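How to Build a Hand for Picking Up Laundry

Have you ever tried to pick up a bedsheet with salad tongs? Try it tonight! It's much harder than picking up a cucumber, and it will teach you a lot about robots.

A cucumber keeps its shape. You grab it in the middle and the ends come along for the ride. Cloth flops, slides and folds over on itself, and when you pull one corner the rest does whatever it likes. Your own hands are so good at this that you never think about it. A robot has to be taught every bit, and before it can be taught it needs something to grab with.

That grabbing part is called a gripper. At the Humgate workshop, a shared garage full of benches, drills and a very loud 3D printer, Aurelia Dobre and Zeyu Cai have been building one they named Skirkley. Skirkley doesn't have a robot yet. You carry it around yourself, by hand, and use it to do ordinary jobs at home. If a person can't pick up a shirt with it, a robot won't manage either!

So how does it work? Hold your two pointer fingers out in front of you, with the tips touching. Now open them and close them again. That's nearly the whole idea. Each of Skirkley's fingers is joined to an arm, and the arms turn on round joints called pivots. A pivot is like your elbow, or the pin in the middle of a pair of scissors: one spot stays put and everything else swings around it.

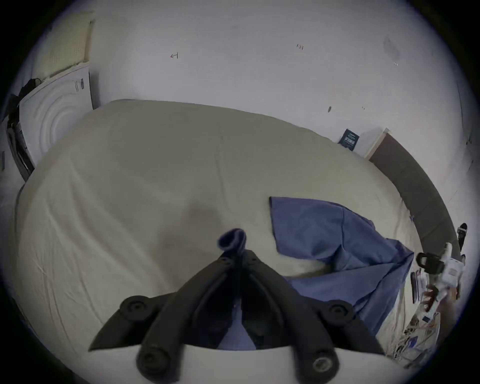

Skirkley on laundry duty, with a bit of blue cloth pinched between its fingertips.

Look at how narrow the fingers get at the tip. The first ones Zeyu made were wide and flat, like two spatulas, and they were great for sponges and hopeless for T-shirts. Flat cloth gives you nothing to hold! You have to press down a little, squeeze, and let the cloth bunch up into a small ridge. Then you've got a handle. You do the same thing when you pick up a sock with two fingers, only so fast that you don't notice.

Aurelia changed the fingers 11 times before she was happy. Some slipped. One pair pinched so hard that it left dents in a pillowcase, and another snapped on the very first towel (it flew across the garage, and they found it in a paint tray). She keeps the old ones in a cookie tin, and visitors are allowed to try them.

Try it yourself

You need two craft sticks, a clothespin, some tape and an old T-shirt.

Tape one stick to each jaw of the clothespin, so the clothespin has long fingers. Make sure it can still open and close.

Spread the T-shirt flat on your bed. Pick it up with your new gripper, using one hand only.

Now wrap a rubber band around each fingertip and have another go. Does it hold better? Rubber is grippy. It rubs hard against the cloth and stops it from sliding, and that rubbing is called friction.

Next, try a sock, a towel and a corner of your blanket. Which one was easiest? Draw your gripper and write down what you'd change. Then change it, and go pick up that T-shirt again!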